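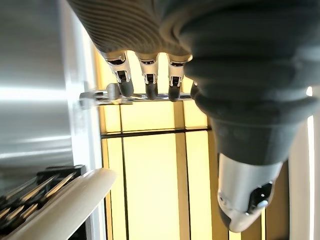

Trinidad Bravo wrote in the club newsletter that the handle round was the first time she had shouted at a piece of kitchen hardware and meant it kindly. It is a fair introduction to the Nolanau Household Hands Challenge, a student robotics competition in which school and college teams program a robotic hand to deal with the fittings of an ordinary kitchen.

The challenge is best known for its bar handle task, in which the fingers have to settle on one side of the bar and the thumb on the other before any pulling is allowed. It sounds simple. It is wonderfully hard, and teams have been known to spend a whole term on it.

History

The competition grew out of an after-school club at Gevley, where Rangi Bright had been teaching electronics. Early meetings were given over to wheeled robots following a line of tape. Bright wanted something closer to home (quite literally) and began setting tasks with cupboard doors, drawers and taps. A neighbouring club at Rudd asked to join in, and the first shared event followed in January, with 11 students taking part.

The present rules were adopted on June 23, 2022. They replaced a looser system in which each club judged its own runs, which had led to some very lively letters.

Format

Each team has three attempts at a task, and the best one counts. A run is scored out of 300 points, divided between approach, contact and movement. Approach covers how directly the hand travels to its target. Contact is the part that spectators love – the moment when the fingertips come to rest and everybody in the room stops talking. Movement is judged on smoothness, and a jerky pull loses marks even if the door opens.

Teams may steer the hand themselves or let their own program do the work. The two are scored separately. Many students enter the steered class in their first year and move across once they have seen how much a person corrects without noticing.

Shiny metal handles have a special place in the rules. Reflections can confuse a program that relies on camera pictures, so a team may ask for the lights to be changed once per session, at a cost of five points. Few do. Working out how to cope with glare is regarded as half the fun!

The Faven Log

All runs are written up in a shared record called the Faven Log, after the workshop where it was first kept. It holds nearly 1,035 entries, including a splendid number of failures, and new teams are encouraged to read those first. Entries give the task, the grip chosen and a short note by the student in charge. Slipped fingertips and a thumb that closed too early are the commonest complaints.

See also

Robot hand
Student robotics competitions
Grasp planning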